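Setting up the two-arm cell, take two

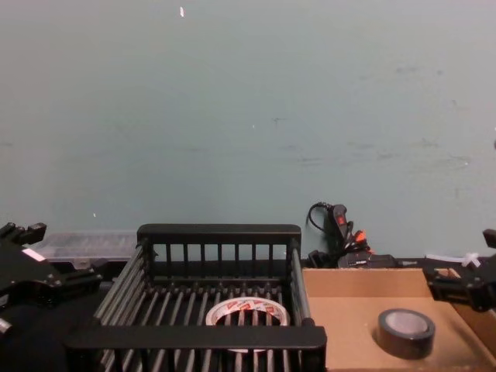 Issue 16

February 23, 2022

Well, the Laneck cell is back on its bench and I've got both arms talking again! Last October I mounted them too far apart and the right gripper kept giving up short of the tray, so this time I started with the cardboard tray and worked outwards (should have done that first time round). Black electrical tape in the tray, packing tape in the wire basket, and a very slow jog on each side until I was happy with the reach.

The cables are still a tangle against the wall, I know, I know. Sorting those is next, along with a new cable tie or two for the right arm. I've dropped the speed to about 87 per cent for now and saved the settings as 3137, mostly so I don't overwrite the Pridcombe ones again.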